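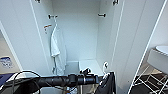
4. Player registration and transfers

Do this before the March window opens. You need the club admin login, not the coach one.

1. Sign in to Onlow League Manager, go to Squad, then Transfers.
2. Hit New request. Type the player's ID number (e.g. 3641). No ID yet? See section 2.
3. Pick the releasing club. If it's outside the Noltwood league, pick External and type the name in by hand.
4. Set the release date. Has to be on or after the date on the signed form — system won't check this for you.
5. Attach the form. PDF only, 50 pages max.
6. Save, then Submit. Save on its own does not send anything.
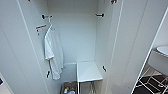 7. Wait for the status to go from Pending to Cleared. Don't put the player on a match sheet untill it does.

Note: if a player is called up for international duty, leave the registration alone. Use Squad, Absences instead. Transfering them out drops the whole appearance record.

CAUTION: Withdraw can't be undone. You'd have to start a fresh request, new form and all.

Error 165 — the other club has an open request for the same player. Ring them first. One side has to withdraw.

Error 1235 — release date falls outside the window. Fix the date, resubmit.

Loans work the same way, just tick Temporary at step 4 and add a return date.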